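3.2 Table color and serving size

Diners at the Moulin canteen were split by table color, white or dark wood. We logged 751 lunches over 2 weeks in April. Bowl size stayed fixed, portions did not - people served themselves.

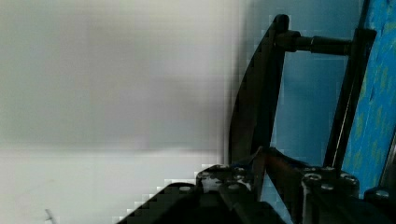
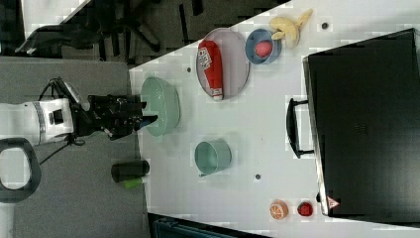 Figure 2. Pale surfaces. Second picture: green oval bowl on a white tabletop.

Pale bowls on white tables got fuller servings, see Table 4. Effect gone at dinner. Deschamps saw the same in Dirkamport but with only 35 diners, so no real test there. Left-handed diners not split out. Soup days dropped, scale was off by up to 100 grams and we only cuaght it later. Dark wood results are in 3.3.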